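# The Order of Entry

At the Ristdale assembly, the opening of the session is run from a ruled sheet of paper. It has four columns: the time, the door, the party entering and the signal that releases them. Everything the public later sees on the evening bulletin, from the first guests on the carpet to the Speaker taking the chair, is a line on that sheet.

Mared Bevan has kept the sheet through five openings. Her title is ceremonial officer, a post that sits in the clerk's department and for most of the year involves room bookings, flag protocol and visits by delegations. In February it involves very little else but the sheet. She begins drafting it in November, before the date of the address has been published, because the order of entry does not depend on the date.

The order is set by a standing rule of the assembly that is a page and a half long. Members enter first, through the east door, and are seated by party. The judges follow through the north door. Former Speakers come next, in order of service, and after them the mayors of the district towns in alphabetical order of town. The governor enters last, on foot, from the street. The rule says nothing about spouses, guests, the band, photographers or rain, and these take up most of the drafting.

"The rule gives you the sequence," Bevan says. "It doesn't give you the intervals. The intervals are the work."

An interval is the time between one party clearing a door and the next party being released. Too short, and the second party catches the first at the chamber steps, where the corridor narrows. Too long, and the gallery starts talking. Bevan works to 16 seconds for a single person and adds a fixed allowance for each additional pair. The allowance was measured with a stopwatch during rehearsals, using clerks walking at ordinary speed. It has been revised once, when long gowns came back into favor among members' guests and the walking speed on the carpet fell.

The carpet itself is a fairly recent addition. Before it was laid, members arrived by car at the side entrance and went directly to the robing room. The change was made at the request of broadcasters, who had nothing to show in the half hour before the address, and it was agreed on the condition that no member could be required to use it. Many still do not. On the last count kept by the clerk's department, nearly a third of members went in by the side entrance, including most of the front bench on the opposition side.

The rest walk. The route runs from the setting-down point on the square, past the press pen and up to the main door. A member who does not stop covers it in under a minute. A member who stops for photographs can take four or five, and since cars are released from the holding street at fixed times, one long stop is felt all the way back down the line.

Meirion Owen manages the holding street. He has a radio, a list of license plates and an agreement with the police that he may keep up to a dozen cars on the north side of the road without moving them. When the carpet is blocked he holds the next car. When the hold passes three minutes he sends the following two to the side entrance, whether or not the occupants have asked for it.

"They don't thank you," Owen says. "Somebody has bought a hat. They have been told there will be cameras, and they get a service door and a man with a clipboard."
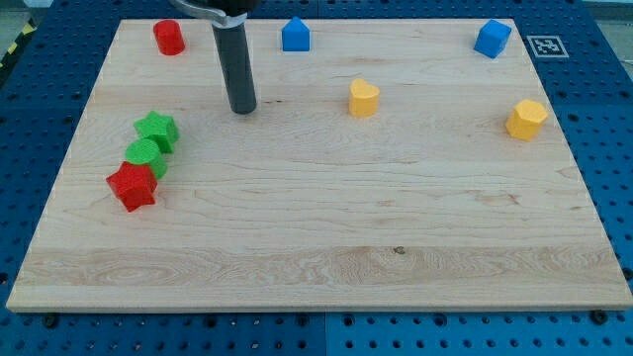
Complaints about the diversion reach the clerk's department in writing, usually the next morning. Bevan files them by cause. Diverted arrivals were the largest group at the last opening, followed by seating in the gallery and the position of names in the printed program. There was one complaint about the temperature of the chamber and one, from a former Speaker, about the tempo of the processional march.

The second of these led to a change. The march had been played from the first bar to the last regardless of what was happening at the doors, so that on two occasions the governor reached the chamber in silence. The band now plays in repeated sections, and the bandmaster takes a light signal from the gallery to move to the final one. The light is a small lamp clipped to the rail, worked by an assistant clerk. It has a spare battery taped underneath.

Dress is the part of the evening that draws most attention outside the building and least inside it. The standing rule requires "sober or traditional dress." No definition is attached. Rajeshwari Thevar, who represents the harbor ward, wore a red and gold sari to her first opening and was asked at the main door whether she was a guest. She raised it with the Speaker the same week. The wording of the rule was left as it was, but door staff are now issued with a photograph of every member and are instructed not to comment on clothing in either direction.

Thevar has attended every opening since. She uses the carpet and does not stop on it. "I was elected to be in the room," she says. "The walk is how you get to the room. I give it the time it needs."

Not all of her colleagues agree. Berwyn Llewellyn, who has sat for the upland seat for longer than any other current member, considers the walk one of the few moments when people in his district see him outside an argument. He stops for every camera in the pen. His constituency is a long drive from the capital and its local paper, the Dilteo Courier, prints the picture on its front page each year. Bevan's draft gives him a double allowance. It is not marked as such on the sheet.

The cost of the opening is published in the assembly's annual accounts as a single line, which has made it an easy subject for questions. A breakdown was released after a request from Llewellyn's own party. Overtime for building staff was the largest item. The carpet, hired from a theatrical supplier named Parri, came to 2,260 in the local accounts, including delivery and removal the same night. Flowers were less than that, and the printed programs, 600 of them, less again. Security is paid for by the police and did not appear.

Proposals to shorten the event come up in most sessions. The latest, drafted by Nest Mostyn, would remove the mayors from the procession and seat them before the members arrive, saving eleven minutes by her estimate and nine by Bevan's. The difference lies in the chamber steps. Mostyn's figure assumes that the judges could be released as soon as the last member is seated. Bevan's keeps a gap for the east door to be closed and the north door opened, which takes two people and cannot be done quietly at speed.

The mayors are against it. Their association has written to say that the procession is the only occasion in the year on which the district towns are announced by name in the chamber. The procedure panel will hear both sides in the spring. Until then the sheet stands as drafted.

Rehearsal takes place on the Friday before the address, with clerks standing in for the principals. Each wears a card on a string bearing the title of the person represented. The governor is usually played by whoever is tallest, so that the sightlines from the gallery can be checked. Two full walks are done with the band absent and one with it present, and the times from the third are written onto the sheet in pencil.

On the night, Bevan stands behind the north door with the sheet on a music stand and a radio in her left hand. She has never watched the arrivals. The signal for the governor's entry is the last line in the fourth column, and once she has given it she draws a line under the column, notes the time and goes up to the office to start on the seating plan for dinner.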